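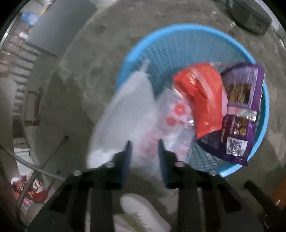 Snack Basket Season at the Harnudton Workshop

June is here, and that means the snack basket is back in business! We started this little tradition when the long evening build sessions began running past dinner, and it has grown into one of my favorite parts of the whole month. Everyone drops in something they love, and whoever gets hungry goes digging.

The rules are simple. Bring a bag, take a bag, and if you open something big, share it with the bench next to you. Filippos Tsoukalas keeps the list on the door, and the list is getting long (434 snacks logged last summer, and yes, he really wrote down every one).

Our basket is the round light blue laundry basket, and I love it. The grid of little square holes means you can spot a bag from the side, and it goes straight down on the concrete floor where everybody can reach it.

Color is half the fun. A glossy red packet next to a purple bag with gold and white lettering, plus a clear bag printed with red circles – it looks like a party before anyone has opened a thing!

The purple one has a clear window so you can see the brown snack inside, and I'm a big fan of any bag that lets you peek first.

Christos Athanasiadis is bringing sesame sticks from the Gavalas bakery next time, two big bags of them, and the Rultau crew has promised something spicy. If you're coming by, we start at 8 in the evening and the side door will be open. Crunchy things go fastest, so bring extra!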